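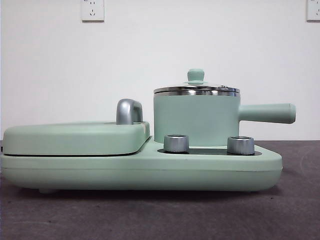 Thursday, bench 2, a little after 9 a.m.

Breakfast machine, day three. For anyone joining late: one base, a flat plate under a lid on the left, a small pot on the right, nearly everything mint green apart from the silver lid handle and two knobs, the dark panel they sit in, and the steel-rimmed top of the pot. Hollis wants a verdict on whether it can go in the rental kitchens at Dekholm in place of the toaster and the two-burner thing people keep complaining about. The verdict so far is that it makes breakfast, in the sense that breakfast comes out of it.

Wiped the table, put the unit lengthwise near the wall. It eats more table than I remembered. The Dekholm counters are 60 cm deep and not generous side to side, and the pot handle sticks out past the end of the base, at hip height for some people and at forehead height for their children. Need to measure with the pot on, handle out. The size on the Hetach sheet is for the base alone, as I found out by believing it on Tuesday's shelf drawing. Shelf drawing withdrawn.

Run 1. Plate only, from room temperature. Two slices of white bread, one slice of cheese, lid down. Took 12 minutes to get to a color I would serve to a paying guest. Lid sits level with thin bread. With the thick-cut loaf it rides up at the front and the sandwich comes out wedge-shaped, browned hard at the hinge side and merely warmed at the other. Ate the wedge. Fine.

Run 2. Pot only. Half a liter of tap water, two eggs, pot lid left off (it was on the table behind me, note for next time). Probe stalled at 61 for a long while and I wrote "broken?" in the margin. Then noticed I had the dial set to warm. Crossed out "broken?". Repeated on high with fresh water and it boiled without any drama. Eggs from the first attempt went to the compost, where they will presumably finish the job themselves.

Run 3. Both together, the whole reason the object exists. Sandwich on the left, oatmeal on the right. Plate was clearly slower with the pot going. My guess is the two sides share the power and the pot gets first pick, but I haven't opened it up and the sheet says nothing on the subject. Oatmeal climbed the wall of the pot and went over while I was timing the sandwich. It ran down onto the base and got into the seam along the side.

The seam deserves its own paragraph. From a distance it is a faint line and you'd call it decoration. With oatmeal in it, it is a gutter. Damp cloth did nothing, wooden toothpick worked, took longer than cooking the oatmeal. Guests will not own a toothpick and will not use it if they do. Suggest we run the cleaning test again with something worse. Tomato soup has been proposed. I have proposed that somebody else do it.

Lid handle: touched 41 on the surface probe at the end of Run 3, top of the curve. Comfortable enough to hold. I had expected a bare metal loop to be nasty, and had written a rude sentence in advance, which I now take back. Pot handle stayed cool for all of it. Long, though. Caught it with my sleeve once reaching for the clipboard. Pot was empty, so I am counting this as a finding.

Color. The Urora people asked for our view, so: it is very green. Matte, so no fingerprints, which is nice, but I'd like to see what a season of bacon does to it. Left a dab of cooking oil and a dab of coffee on a spare offcut they sent in the same finish, on the windowsill, labeled. Please do not tidy the windowsill.

Still to do
- overall length with pot and handle, then redo the shelf
- thick bread with the lid held down, see if it evens out
- repeat the pot run with the pot lid on
- plate alone vs plate with pot, same bread, same start temperature
- ask Hetach if the side seam can be moved up or closed
- buy bread. The loaf in the cupboard was apparently lunch for the whole of bench 4

Unplugged 11:40, left on the bench to cool. Oatmeal smell persists.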